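3.2 Where slippers are kept, and what is put under them

Of all the small household things our participants talked about, slippers gave us by far the most to think about, and we had not expected them to. They hardly figured in the first version of the interview guide. It was only after the pilot visits in Ustham, when one household after another broke off from a question about coats or school bags to tell us where slippers ought to go, that we gave them a heading of their own.

The diary entries collected between the visits bear this out. Of the 1,661 entries that mention footwear of any kind, almost 700 are concerned with slippers, and a good many of these have little to do with wearing them. People wrote about finding the second one, about moving a pair out of the way of the door, about whose turn it was to straighten them up before guests came. One retired bus driver in Corarov kept a running account, over several pages, of a pair that travelled between the bathroom and the back step and never seemed to settle in either place.

What struck us most, reading these entries side by side, was how often a mat came into the story. A slipper left on bare floor was usually spoken of as left lying about, while the same slipper on a mat was put away, even when the mat was no more than an offcut in a corner of the hall. Miah makes a similar point in her earlier study of shared hallways, where she calls the mat "a shelf with no height" – a phrase we have borrowed more than once in our own discussions. The mat seems to give people a place they can name to one another, and several parents told us that "on the mat" was the first tidying instruction their children followed without fuss.

The size of the mat mattered too, though opinions differed a great deal. In the larger homes in Puvell a mat was often long enough for the whole family, and pairs were set out along it in an order that everyone appeared to know. In smaller flats there might be room for one pair at most, and the rest went under a chair or a radiator. Colour came up less than we had supposed, except where the slippers were pale and people wanted something darker beneath them so that they showed up first thing in the morning. Figure 5 shows a pale slipper-like object against a mat of this plainer, single-colour sort. We return to the question of pairs, and of odd slippers kept long after their partners have gone, in Section 3.4. 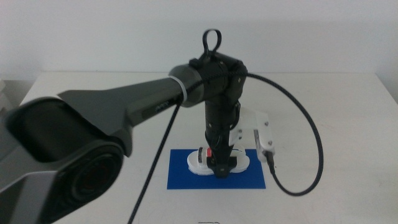 Figure 5. White slipper-like item on a rectangular blue mat, on a white tabletop.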